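A Passing Simulation Is Not a Safety Case
Opinion
Sun 30 August

The inquiry into the March stoppage at the Gestdale assembly hall has closed, and its finding is brief. Two arms that share a bench closed on the same point above the work at the same moment, and neither yielded. A wrist housing cracked and a cable was pulled from its connector. There were no injuries. The report assigns the cause to a timing fault in the handover routine and recommends a software correction, which Birkance has supplied.

It is our position that the correction is necessary and that it does not go far enough. The routine had been exercised in simulation 900 times before it was released to the floor. Each of those runs was marked as passed. The question for the industry is what was being tested, and by whose definition of a pass.

Under the Zalov procedure, which Gestdale followed, a run is judged on whether the part reaches its place within the allotted time. Clearance between the arms is recorded, but no threshold is attached to it. The gripper views are stored with every run and are seldom opened.

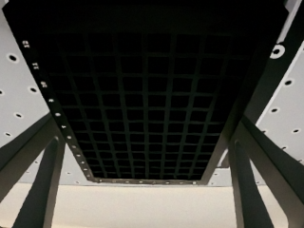

Simulated view between the gripper fingers, with perforated surfaces on either side of a dark gridded panel.

A reviewer who looks only from the wrist will learn a good deal about the fingers and very little about the other arm. For that reason the wider view should be a required part of any review of shared work. In the Gestdale file it was listed as optional, and 26 of the stored runs were later found to contain approaches that an experienced operator would have stopped.

Cables deserve separate mention. Most planning software treats an arm as a set of rigid links, and the loops that hang from it are given no volume. Where two arms meet over a narrow area, that omission is a serious one. The Mac Suibhne guidance has asked for cable envelopes to be modeled for several years, and few suppliers comply.

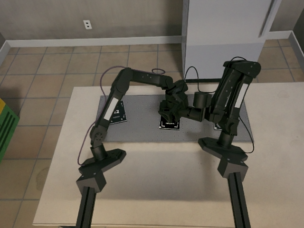 Two simulated arms meeting over the center marker card; cables arch above and beside them.

We therefore urge three changes. Minimum clearance should be a condition of passing, with the limit set before testing begins. Cable movement should be included in the collision check. A person with authority to refuse release should review the closest approaches from a view that shows both arms.

These measures will cost time. The stoppage at Gestdale lasted 368 hours, and the review we propose would have taken one afternoon. Suppliers who object to the expense should be asked to publish their own clearance records.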